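Bench notebook, September
Pramberg two-arm kit, evaluation unit, second entry

Picking up from where Kenza B. left off. The kit is back on the wooden table after the base plate swap. Prekar sent the replacement plate with longer bolts and no washers, so we used washers from our own drawer. If we end up buying, ask them to put washers on the packing list.

9:40. Powered up both arms from cold. Left came up clean. Right threw the same encoder warning it threw last time, cleared it from the console, did not come back for the rest of the morning. Abdelghani thinks it is the connector at the elbow and not the encoder. I would like Prekar to say which before we sign anything, as the elbow connector is ours to replace under the service plan and the encoder is theirs.

Wrist camera calibration took two tries. The wizard tells you to hold the target still until the bar fills, but the bar sits at the end for a long time with no message and the first time I moved too early. Kenza Ait Ali had the same thing happen on her run. The manual has one sentence on it. Extrinsics from the second try look fine, saved as the default profile.

Jobs for today were the household set: wire basket, green bottle, small stuff. Same set we used on the Cidatel unit in the spring so that the notes can be read side by side. I kept the Cidatel speed settings where the Pramberg software allows it. It does not let you set finger speed and wrist speed separately, which is a real limitation for us. Ilham has asked if that is a license thing or a hardware thing. No answer yet.

Basket first. The rim is the only sensible place to hold it, and the stock fingers are wide and flat, so the approach angle matters more than I expected. With the wrist tilted over, one finger goes inside the rim and the other outside. Coming straight down, the outside finger tends to land on top of the wire and the arm goes into a soft stop. Soft stop works well, I will say that for it. No bang, no fault, just press resume.

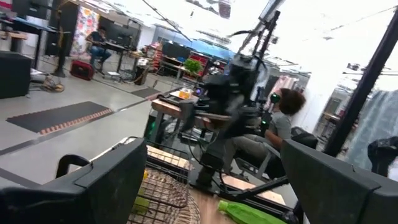 Bottle on its side is the harder one. The ribs help the grip, but the bottle rolls if the first finger to touch it is not square. The Pramberg gripper closes both fingers together, so if you are off center you push the bottle before you hold it. On the Cidatel unit one finger would yield a little. Kanyarat suggested the rubber pads from the accessory pack. They are a separate line on the quote and we do not have them. I have asked Prekar to lend us a pair.

Teleop feel: good. Less lag than I was braced for. Gripper trigger is stiff and my hand was tired by lunch. Kenza B. has smaller hands and liked it less than I did. There is a lighter spring mentioned in the manual with no part number.

Logging. Each run gets its own folder, camera streams plus joint data, and the naming is sane. What I don't like is that the recorder keeps going after you hit stop, until the buffer is written, and for that time the button looks the same as when it is idle. I started a new run too soon and lost the start of it. Redid it. Wait for the disk icon to go gray.

Service side. The quote from Benmoussa (they are the reseller, Prekar is only support) covers 60 days of remote help and 2 visits. After that it is a yearly plan. The arms want a grease and belt check every 1,000 hours, which we would reach well inside the first year at the rate we run. Ilham to ask if that check counts as one of the visits. The quote does not say.

Cables. Wrist cable is still too short when the arm is at full reach and turned outward. It pulls on the clip. I have put a loop of slack in it with a velcro tie for now. Please leave the tie where it is.

To do
Elbow connector: Abdelghani to reseat and mark it with paint pen
Ask Benmoussa for pads and the lighter trigger spring on the same quote
Repeat the bottle job with pads if they arrive
Copy today's logs to the shared drive, delete the bad calibration
8 mm hex key is missing from the kit box, whoever has it please put it back

Stopped at 4:15 with both arms parked. Right arm drifts down a little when parked with brakes on. Need to put a ruler beside it next time and write down a figure.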